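Clothing swap returns to the Turkudwood hall in November

The clothing swap is back next month, in the main hall at Turkudwood. Doors open at 10 a.m. and we close at 3 p.m. Entry is free for members of the Zodudthorpe Neighborhood Association and $3 for everyone else. The money goes toward the hall rental, and anything left over goes into the winter coat fund.

The spring swap was our largest so far. We had 80 people through the door and ran out of hangers before lunch. Several of you told us the line at the drop-off table was too long, so we are changing how drop-off works.

Clothes will be taken in ahead of time this year. Bring them to the side door of the hall on any of the 3 evenings before the swap, between 5 p.m. and 7 p.m. You will get a token for each item, up to a limit of 15, and you can spend the tokens on the day. Items brought on the morning itself will still be accepted until 11 a.m., but they may not make it onto the racks until the afternoon.

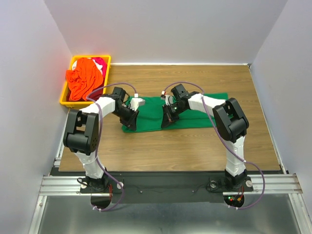

A green piece on the table, orange, white and pink in the yellow bin.

Please wash everything before you bring it. Check the pockets as well. Last time we found house keys, a bus pass and a fair number of tissues. The keys are still at the front desk if they are yours.

We can take adult and children's clothing in any size, coats, scarves, hats, belts and clean shoes in pairs. Costumes are welcome too, and they went fast in the spring. We can't take underwear, pillows, duvets, or anything with a broken zipper. A missing button is fine if you pin a note to it. The mending table has a jar of spares and will have a go at matching it.

The mending table will be run again by the sewing group from Orkotberg. They can do hems, buttons and small tears while you wait. For larger jobs they will take your details and arrange something later. They ask for a donation of $5 for a hem, and buttons are free.
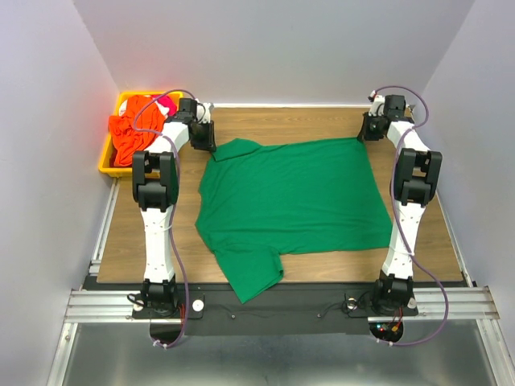
Children's clothes will be in the small room off the main hall this time, laid out by age. It was hard to get a stroller between the racks in the spring, and moving the children's section frees up a good deal of floor. There will be a changing curtain in both rooms and a mirror in each – the one with the cracked corner has been replaced.

Whatever is left at closing time gets sorted again. Good items go to the thrift store on Aidoo Street, which has agreed to take up to 50 bags. Worn cotton is cut up for rags and used at the bike workshop. The rest goes to textile recycling. We do not hold items over to the next swap, as there is no storage at the hall apart from one closet, and that is full of folding chairs.

We still need help with setup from 8 a.m. and with packing away after 3 p.m. The racks are heavy, so a few extra hands at the end would be useful. Helpers get first look at the racks from 9:30 a.m., with the same token limit as everyone else. There will be coffee and soup in the kitchen.

If you have hangers you don't need, drop them off with your clothes. Wire, plastic or wood are all fine. We also need two full-length mirrors on loan for the day, and a clothes steamer if anyone has one.

Parking behind the hall is limited, and the spaces nearest the door are for unloading only. The overflow lot across the road is open all day. To put your name down for a shift, use the sheet on the hall notice board or reply to this newsletter.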